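Product Review: Stekon Handheld Gripper Kit, Two-Unit Set
Prepared for the members of the Midau Shared Workshop
Reviewer: Bimla Mittal, Equipment Desk

Scope of this review

The Stekon kit is sold to home builders and shared workshops that wish to record manual work for use in training a robot arm. It supplies two hand-held grippers, spare finger tips, a charging base and a printed assembly guide. Our workshop purchased one set for $364 in July, at the request of members who are building a two-armed bench robot from the Michailidis open plans. The kit was evaluated over the course of that build.

Assembly

The grippers arrive partly assembled. The user attaches the fingers, fits the tips and sets the tension of the trigger spring. The guide allots 90 minutes for both units. Our first unit took longer than the guide suggests, chiefly on account of the spring, which must be seated before the housing is closed and is shown in the guide only from the wrong side. The second unit presented no difficulty. All fasteners were present, and the hex key supplied is of acceptable quality.

Members should note that the screws holding the finger plates are short and enter plastic directly. They should be tightened by hand only. One screw hole on our set had begun to strip by the third tip change, and Stekon sent a replacement plate without charge. 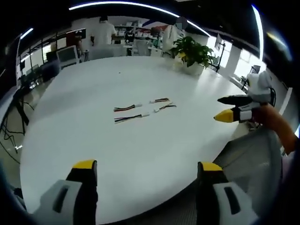 Wiring is the part of the robot build for which the kit was chosen. The bench robot uses short harnesses between its joint boards, and the members intend that the finished machine should be able to join such connectors itself. Practice work was laid out on a large white table, with the short harness pieces set in two rows and the white connectors facing one another. Thin wires of this kind are a demanding test for any gripper. The yellow finger tips stand out clearly against the black finger bodies, and users reported that this made it easier to judge the closing point. The tips held a connector body firmly when it was approached from the side. They were less satisfactory on the bare wires, which tended to roll toward the base of the fingers.

Handling

Each gripper is comfortable for short periods. The trigger travel is long, and users with small hands found it tiring toward the end of a session. Working with one gripper in each hand requires practice, and new users should begin with larger objects before attempting connectors. Two people may also share a task with one unit each, provided that the table is large enough for both to reach the center without crossing arms.

Software and storage

The companion program, Jonesum, installed without error on the workshop computer. By the end of the evaluation it held 2432 recordings. Searching them by task name is quick, but there is no means of renaming several at once, and deleted items remain on the disk until the program is restarted. The export function performed correctly with the Michailidis software.

Spare parts

Replacement tips are sold in pairs. Ours showed visible wear after about 110 sessions. The charging base is not sold separately at present.

Assessment

The Stekon set is recommended for workshops with an arm build already in progress. It is not recommended as a first purchase for a member who has yet to select a robot design, as the finger mounts fit a limited number of arms. The set may be reserved at the Equipment Desk for use on the premises. Tip changes are to be entered in the log kept with the charging base.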